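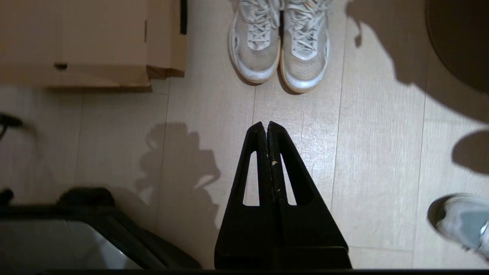 Lernedach Recording Rules is a set of conduct and handling requirements for wrist-camera recordings made with two-fingered grippers in lived-in rooms. It accompanies the Lernedach collection and applies to every site that contributes to it. Ordinary household items are allowed in view and are left as they are. A pair of white sneakers standing side by side on a plank floor, with a cardboard box near them, is within the rules, and neither the shoes nor the box is tidied away for the recording. Fine dust on the fingers is also acceptable if it does not cover the contact surfaces.

Status

Version 6, in force from 24/04/2026. Maintained by the Mets working group on recording practice. Earlier versions are withdrawn and should not be cited in new submissions.

Contents of the collection

Episodes: 2,057
Contributing rooms: 61
Task families: 4 (grasp and hold, open and close, move to a marked place, return to rest)
Audio: none
Labels: task family, start and end of contact, operator remarks

Room rules

The operator obtains written consent from the person responsible for the room before any equipment is switched on. Faces, mail, screens and prescription labels are kept out of view or removed from the episode before upload. Blurring is not accepted as a substitute for removal.

Shoes, bags and boxes may be recorded when the consent form covers personal belongings. The gripper may touch them only if the item is named on the form.

Cables are routed along a wall where the room allows it. If a cable comes into view during an episode, the episode is kept and the operator enters "cable" in the remarks field.

Handling rules

Each episode opens with the fingers closed and the arm at rest. The operator keeps one hand within reach of the stop control for the whole episode and does not reach between the fingers while power is on.

Corrugated cardboard is an approved practice material. A sheet may be held by its edge, with the fluting exposed, at the lowest force setting that keeps it in place. Torn fibers are brushed from the fingers before the next episode. A crushed or split edge is noted in the remarks field, and the sheet is turned or replaced.

Failed grasps are not deleted. They are labeled as failed and count toward the total for the room.

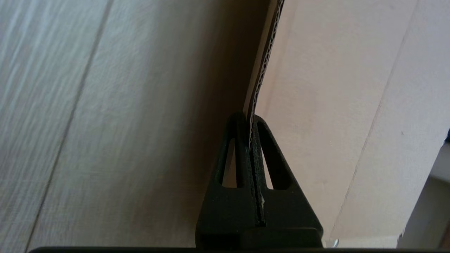
Nisha Tomar asked during the review of this version that the force setting be written down for every episode, and not once per session as before. Operators change it between materials, she wrote, and a reader of the data has no means of recovering the value afterward. The group accepted the request. The field is now required - uploads without it are returned to the site.

Known limits

Lighting was not controlled. Deep shadows and dim corners are common, and no correction has been applied. The Keltton and Drorkier sites used different mounts, so the base of the gripper does not sit at the same height in all episodes.

Permitted use

The collection may be used for research and teaching. It may not be used to identify a home or its residents, or as evidence that a product is safe.

Contact

Requests for removal of an episode are sent to Aušra Org at the Mets office. The episode is withdrawn from download while the request is open. Proposed changes to the rules are collected until the end of June.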